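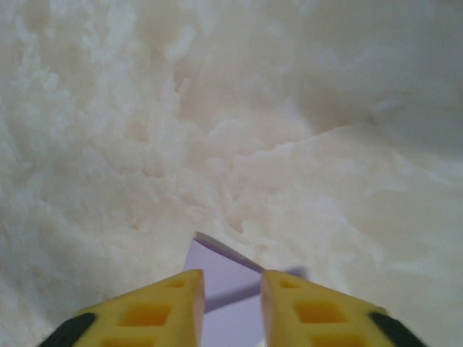 According to one regular at the Goncombe shop, the new building has better light but the old one had better shelves, and anyone writing it up should say so. Having seen only the new one, I can report on the light. It comes from a row of north-facing windows above the poetry and drama bays, and it is even enough to read spine lettering without the ceiling lamps on.

The visit was part of the Goncombe open day on March 22, 2024. Doors to the back rooms were opened at 10am and the tour ran in three parts: receiving, the sales floor, and the events room. Groups were let in at the side entrance on the lane.

## Receiving

Used stock arrives in banana boxes and is sorted on two long benches. Each book is checked for loose hinges, damp and underlining, in that order. Anything with a working barcode is scanned into Codo, the inventory program the shop moved to in December. Older books are keyed by hand from the title page. Codo prints a slip with the shelf code and intake date, and the slip goes inside the back board – no adhesive labels are used on cloth or on paper wrappers.

On the morning of the visit the log showed 434 titles waiting to be priced. Staff described that as normal for the season. Books that fail the check go to a cart by the door at a flat price, or to pulp if there is mold.

## Sales floor

The floor plan lists 101 bays. Most are the Kettunen type, a steel upright with adjustable shelves on a 1-inch pitch. The pitch matters for art books, which at the previous address had to lie flat. The uprights are bolted to the wall on the perimeter and to each other in the center runs. Center runs stop at shoulder height so the desk has a line of sight to the back wall.

Shelf codes run by room, bay and shelf. Fiction is alphabetical with no split by genre except crime. Travel is arranged by region and then by date of publication, an unusual choice that works better than expected for guidebooks. Maps are in plan drawers under the stairs and were locked during the tour.

Aisles are wide enough for a wheelchair in every room but the map corner. There is one step at the street door and a ramp on the lane side.

## Events room

The events room is called Kulto and occupies the rear of the upper floor, 700 square feet by the posted plan. It has stacking chairs, a low platform and a pair of wall speakers. I stood at the back during a sound check. Speech was clear, with some flutter when the curtains were open. Workshops use the same room with folding tables. Readings are free, workshops are ticketed at the desk, and the reading corner on the landing closes half an hour before an event.

## Practical notes

- The number 470 bus stops at the end of the lane.
- Bags larger than a daypack are left at the desk.
- Trade-ins are assessed in the mornings only. Credit does not expire.
- The printed bay list is available on request and is more current than the one on the wall.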